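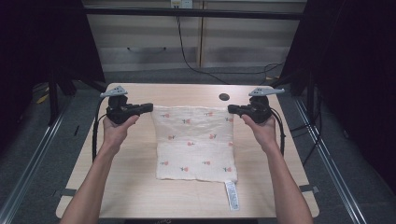 Linens first, before I forget. The swap cupboard at Drotville is full again, mostly small cotton stuff, and we need it folded, checked and out the door by the end of July. The cream gauzy piece with the little pink-red flowers (or fruit, opinions differ) is a good one to learn on. It has its care label still on, down at the lower right corner, and a line running across near the middle that gives you your fold. Use it. Gauze puckers, leave it puckered. Do not iron it flat, it comes back the next wash anyway and you've lost ten minutes.

How we fold now, for those who missed the June session with Ottilie Marti:

Lay it flat on the table, label toward you. Take the two top corners, both hands, same time. Bring them down to the bottom edge. Smooth from the center out with the side of your hand, no tugging. Then side to side, then side to side again if it's a big one. Stop there. Small packets slide off the shelf, we tried it.

Muslin and gauze go on the second shelf, left. Terry goes below. Pillow covers stay with pillow covers even if they match a towel set, people come in looking for one or the other and they don't dig.

Labels. Please stop cutting them off! I know they scratch. But families ask what temperature and then we're guessing, and last winter a whole bag got shrunk that way. If the label is too faded to read, put the piece in the Kustano crate and Ottilie will sort it out when she's in. If it's missing altogether, same crate.

Stains: pinhead size or smaller, fine, fold it so the mark is inside and pin a note on. Anything bigger goes to rags. Rags are going fast by the way, the bike people at Poon took 4 sacks and want more, so don't feel bad about sending things that way.

We are short on small prints. Flowers, fruit, dots, stripes, anything cheerful for a crib or a kitchen. Plain white we have plenty of, please hold on to yours till fall. No down, no electric blankets, no shower curtains (someone left 2 on the step again, plus the rings).

The Cesura drop box is working again, new hinge. Bag things before you put them in, the bottom lets in a bit of rain. Tie the bag. Write on it what's inside, one word will do, "towels" is plenty.

Folding table is open from 2 in the afternoon most days, come for as long as you like. Bring clean hands and your own mug, the cupboard ones have wandered off. If you find teh blue basket it belongs by the sink, not in the hall.

More on the fall blanket drive next time, Ottilie is still waitng to hear about the van.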